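Sircombe Dating Notebook

Home > Paper Goods > Notebooks > Sircombe Dating Notebook

A paper notebook for people who are meeting other people online. Soft cover, sewn binding, fits in a coat pocket.

Cover color: Slate / Brick / Oat
Paper: Cream, unlined back section
Status: In stock

Overview

If you use more than one dating app, it is easy to lose track of who you were talking to and what you said. You ask someone about their brother and it was someone else who had the brother. The Sircombe Dating Notebook gives each person a spread, with space for the things you want to remember before you meet and space for what you thought afterward.

It is a notebook and works like one. There is no app to go with it, no code to scan and no account to set up. What you write in it stays in it.

The text and page layouts are by Ratih Sopacua, who also wrote our Thaler question cards. The first edition came out under the name Lokimton Date Log, and some stores still list it that way. The inside pages of this edition are different, so please check the cover name if you are buying a second copy to match one you already own.

What is inside

Person pages. The main part of the book. On the left side there is a line for the name, a line for where you met, and a block for notes from messages: job, pets, food they can't eat, the trip they mentioned, when they are free. On the right side there is a block for the date itself (where, when, who picked the place) and a larger open area for what you thought. At the foot of the right page is a single question: Do I want to see this person again? You can leave it blank for a day or two. Many people do.

Message page. A short section near the front for working out opening messages. It has room to write a first draft, cross it out, and write a shorter one. On the facing page are Ratih's notes on what tends to get a reply. Mention one thing from the profile. Ask one thing that can be answered in a sentence. Stop there.

Profile page. For drafting your own profile text before you type it into anything. The box is sized to hold a short profile, so if you run out of box you have probably written too much.

Plans page. A list of places you would like to go with someone, so that you have an answer ready when you are asked. It is divided into daytime and evening. We added a row for places that are quiet enough to talk, after several customers asked for it.

Safety card. A card in the back pocket, perforated down the middle. Fill in who you are meeting, where, and when you expect to be home, then tear off one half and leave it with a friend or roommate. The notebook comes with 14 cards. Refill packs are sold separately.

Blank section. Unlined pages at the end for anything else.
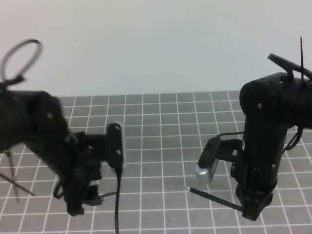

Pen held in a robot gripper over a gray cutting mat

Paper and binding

The paper is a heavy cream stock. Ballpoint, pencil and most gel pens write on it without showing through. Fountain pens with a broad nib will leave a faint shadow on the back of the page. We don't recommend markers.

The pages are sewn in sections, so the book opens flat on a table without being held. The corners are rounded. There is one ribbon, and an elastic loop on the inside of the back cover that takes a slim pen. The pen is not included.

The cover is a flexible coated board. It wipes clean with a damp cloth. There is nothing printed on the front or spine that says what the book is for. The title is on the first inside page only, and the removable paper band it ships with can go in the recycling.

How people use it

There is no right order. Some customers fill in the left page as soon as a conversation gets going and use it as a reminder on the train to the date. Others only write in the book afterward. If someone stops replying, you can draw a line through the page and turn over, or use the lower half for someone else.

We suggest writing the right-hand page the same evening, before you have talked the date over with friends. First impressions get edited quickly once other people have opinions about them. After a few weeks it can be useful to read back through several pages together. You may find you have been saying yes to the same kind of evening over and over, or that the dates you enjoyed most were the ones you nearly canceled.

Please be fair to the people you write about. Keep the notes to things you would not mind them reading, and leave out addresses and account details in case the book is lost.

Sizes and versions

Pocket: the standard size, in all three colors.
Desk: the same pages printed larger, with wider lines. Slate only.
Stendska edition: pocket size with a cloth cover and a second ribbon. Made in small runs and restocked each February.

The Desk size does not have the pen loop.

Customer notes

"I bought this after I called a man by the wrong name on the phone. It has been useful. The message page alone has saved me a lot of rewriting on my screen at midnight. I would like more lines for food." Pocket, Oat

"Good paper. The card at the back is a sensible idea and my sister now expects one every time. Took a star off because the ribbon frayed." Pocket, Brick

"Got the Desk size by mistake and kept it. It lives by the bed." Desk, Slate

Frayed ribbons can be sealed at home with a little clear nail polish. If yours has come loose from the spine, write to us and we will replace the book.

Questions we are asked

Can I use it if I am not on any apps?
Yes. The line says "Where we met" and you can write anything there.

Does it work for couples?
It is meant for the early part. Couples who want something to use together may prefer the Thaler question cards.

Can I order in quantity?
Yes. We supply counselors, matchmakers and singles groups. The last print run was 3,900 copies, so larger orders can usually be filled from the shelf. Woo-jin Byun handles these and can send a price list. Use the contact form and choose "Group orders."

Can I get it with my name on it?
No. We don't print names on this one.

Shipping and returns

Orders go out in a plain mailer with the Sircombe return address. Allow 4 working days for standard delivery. Unused notebooks can be returned if the paper band is still on. Refill cards can't be returned once the pack is open.

Goes with

Sircombe safety card refill
Thaler question cards
Slim pen, black ink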